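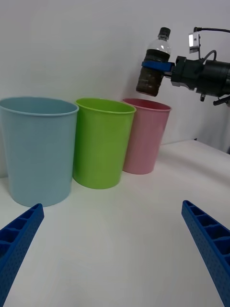
Ticket: Bottle slips down in the gripper during the pouring task, right arm
Site: Riltlow, cell 2
Product: Rukberg two-arm table station
Status: Open, waiting for parts
Priority: High (liquid near the arm cables)

Description of problem

Our station does a pouring task with three plastic cups, blue, green and pink. One arm holds the bottle and pours, the other arm takes the cup. The task was stable until we changed the finger pads in March. After the change the bottle sometimes moves down inside the grip while it is in the air. The controller does not notice it. It reports "object held" and continues with the pour, and then the bottle neck is at the wrong height over the cup.

Two times the neck touched the rim of the green cup and pushed it over. One time the bottle fell completely and the lid was already off. The liquid went over the table and reached the base of the right arm. I pressed the emergency stop and switched off the power at the wall before I cleaned. No person was hurt.

The bottle is clear plastic with a black screw cap. We use a dark brown liquid so that the level is easy to read.

What I already checked

1. Grip force setting. It is 13 in the task file, the same value as before the pads were changed. I compared with the backup file and there is no difference.

2. Calibration of the right gripper. I ran it again from cold start. It passed.

3. Finger screws. One screw on the outer finger was a little loose and I tightened it. The problem came back the same afternoon, so I think this was not the cause, or not the only one.

4. Cleaning. I wiped the pads with a dry cloth and after this with alcohol. With clean pads the bottle holds better for some time, then it begins to slip again.

5. Bottle weight. With the bottle at 300 grams I could not repeat the fault. At 400 grams it comes often. The task description permits both.

Log from the controller, right arm

14:02 Task start, bottle found
14:02 Grip closed, object held
14:03 Lift complete
14:03 Move to cup 3
14:03 Grip width changed, no action
14:04 Pour start
14:04 Contact force over limit, warning only
14:05 Emergency stop pressed by operator

Please look at the line "Grip width changed, no action". The same line is in the log every time when the bottle slips, and I did not find it in the logs of good runs. So the controller has the information, but it does not use it. The cycle counter was 1,014 at this stop.

Questions to support

Is the new pad material softer than the old one? The part came in a bag with no material name on it, only the Barros delivery note.

Can the grip width signal be connected to a stop? For us this is more important than the force value. A pad can always become dirty, and then I want the arm to stay where it is and wait.

Why is the contact force only a warning in this task? In the other task files on our station it is a stop.

Reply from Rukberg support

Thank you for the clear log. The pads from the Barros delivery are a newer print with a smoother outer skin. They need a higher force on round objects. Please raise the grip force in small steps and watch the bottle wall. If the wall bends inward, go back one step.

For the width signal, open the task file, section "hold check", and change "report" to "stop". In older task files this is set to "report" when the file is moved to a new version. The contact limit is in the same section and it was probably changed in the same way.

Please do not run the task with liquid until both are changed and tested with the cap closed.

My answer, next morning

I changed both values to "stop". I tested with the cap closed and the bottle at 400 grams.

With the old force the bottle slipped in the third run and the arm stopped correctly. It kept the bottle in the grip and did not open the fingers, which was my worry. With a higher force there was no slip before lunch. At the highest step I tried, the bottle wall was bending inward, so I went back one step as you wrote.

One more thing I found. When the arm stops in this way and the operator presses "resume", the task continues from the pour and not from the hold check. This means the slipped bottle is poured anyway. I repeated it with the cap closed and it is always the same. I have put a note on the panel that after a hold stop the operator must press "end task" and take the bottle out by hand, with the second arm parked.

I think this needs a correction from your side. A note on the panel is not enough for the night shift.

Reply from Rukberg support

We can repeat the resume behavior on our test station and have passed it to the software team. Please keep the note on the panel. Replacement pads with the rough surface will be sent from the Sultgate store. Keep the liquid runs off until the pads are fitted.

Open points

Rough pads from Sultgate: not arrived.
Correction for "resume" after hold stop: no version number yet.
Cable at the base of the right arm: dried and inspected, no damage found. I will inspect it again when the pads are changed.
Task files on cell 1: must be checked for "report" in the hold check section. I will do this before the next start and write the result in this ticket.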